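### 5.3 Falhas de estimativa de profundidade em recipientes metálicos

De todas as falhas que registramos com o sistema Claltetti, a mais instrutiva -- e, para nós, a mais fascinante! -- apareceu numa tarefa que considerávamos resolvida. A política precisava aproximar-se de um copo de aço inoxidável, localizar a borda e fechar os dedos sobre a parede. Com copos de cerâmica e de plástico opaco, o comportamento era estável desde a primeira versão do modelo. Com o aço, a garra descia além do ponto correto e encostava no interior do recipiente com força suficiente para acionar a parada de proteção.

O conjunto de treinamento Brimetti contém quase 3.000 demonstrações, coletadas com uma garra manual que leva a câmera junto aos dedos. Essa escolha aproxima muito o ponto de vista do operador e o do robô, e continuamos entusiasmados com ela. Tem, porém, uma consequência que subestimamos no projeto inicial: nos últimos centímetros da aproximação, o objeto ocupa quase todo o campo visual e sobra pouco contexto para ancorar a escala. O modelo passa a depender do que a própria superfície do objeto oferece, e o metal escovado oferece pistas muito ambíguas (Figura 4).
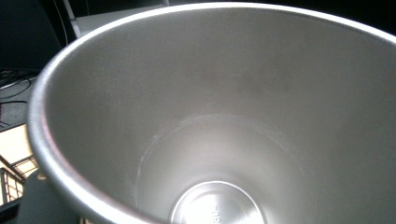
**Figura 4.** Interior de um copo de aço inoxidável visto de cima pela câmera da garra manual. O reflexo claro ao longo da borda e o brilho do fundo competem como candidatos a contorno; o ressalto circular próximo à base introduz uma segunda curva.

O módulo de profundidade, herdado da plataforma Sikder, procura descontinuidades de intensidade e ajusta a elas uma elipse. Num recipiente opaco, a elipse dominante é quase sempre a borda superior. No aço, o módulo alternava entre duas hipóteses de um quadro para o outro: ora a borda, ora o disco do fundo. Quando a segunda vencia por vários quadros seguidos, o planejador deslocava o alvo para baixo, e o controlador obedecia com toda a precisão de que é capaz. Foi um prazer de engenharia, confessamos, ver um erro tão limpo nos registros de trajetória: a curva de altura descia suavemente, sem oscilação alguma, até o contato.

A primeira suspeita recaiu sobre a calibração entre câmera e dedos. Refizemos o procedimento completo e o desvio residual permaneceu dentro da tolerância. Em seguida, substituímos o alvo metálico por um copo de geometria semelhante coberto com fita fosca, mantendo a política e a iluminação. A falha desapareceu. Com a fita removida, voltou na tentativa seguinte. O teste é simples e não separa o efeito do reflexo especular do efeito da textura do metal, mas bastou para descartar a cadeia cinemática e concentrar o trabalho na percepção.

Uma bateria dedicada, executada na célula Wolton, reuniu 9 aproximações com o copo metálico descoberto. Em 7 delas o alvo foi deslocado para dentro do recipiente; em 4 dessas, a parada de proteção atuou antes que o operador interviesse. Nas demais, o operador interrompeu o movimento pelo botão de emergência. Nenhuma produziu dano à garra, embora a almofada de um dos dedos tenha sido trocada por precaução.

Do ponto de vista da segurança, o aspecto mais sério é a confiança reportada pelo modelo. Esperávamos vê-la cair durante a alternância entre hipóteses; ela subia assim que o fundo do copo se firmava como alvo, pois a elipse interna era nítida e bem ajustada. Um limiar sobre essa confiança, portanto, não teria impedido o contato. Adotamos uma verificação de consistência temporal: se a altura estimada da borda varia entre quadros mais do que o deslocamento medido da garra permite, o movimento é suspenso e a última estimativa coerente é recuperada.

A correção funciona bem quando a alternância começa durante a descida -- e os resultados nos animaram bastante! Ela não cobre o caso em que o módulo escolhe o fundo logo no primeiro quadro, já que não existe salto a detectar. Para esse caso, mantemos um limite rígido de altura definido por categoria de objeto, solução menos elegante e dependente de um cadastro prévio. A Seção 5.4 examina uma alternativa baseada na força medida nos dedos, que dispensa o cadastro ao custo de uma aproximação final mais lenta.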